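Notebook, sim grasping – Tondcombe bench, August, 16:40

Back on the two red cylinders. Still not convinced by the new Dredow planner.

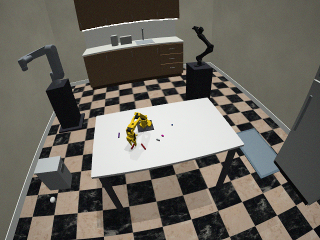
Ran 108 resets overnight with the same seed list as last time. The log claims almost 100 per cent success and I don't believe it. The success check only asks whether the object's height went above the threshold at any step, so a cylinder flicked upwards by a finger counts as a lift. Going through the contact traces by hand, 9 of the "good" runs have one finger touching and nothing opposing it. Need a hold condition before anyone quotes that number to Clelen.

Second grumble: pose estimates. We feed the planner ground truth from the simulator, then talk as if perception were solved. Swapped in the Mahmoud estimator for a short batch. Yaw on the cylinders flips by half a turn between steps, and the wrist replans every time. Symmetry handling is supposedly in there – can't find where it gets called.

Friction is still at the default. Leaving it alone until the check is fixed, otherwise we're tuning against a broken score.

To do:
- hold for 2 seconds, two opposing contacts, then count it
- rerun same seeds, old planner as well
- log yaw before and after the filter
- ask whether the collision margin was changed in the last merge (diff says no, timings say yes)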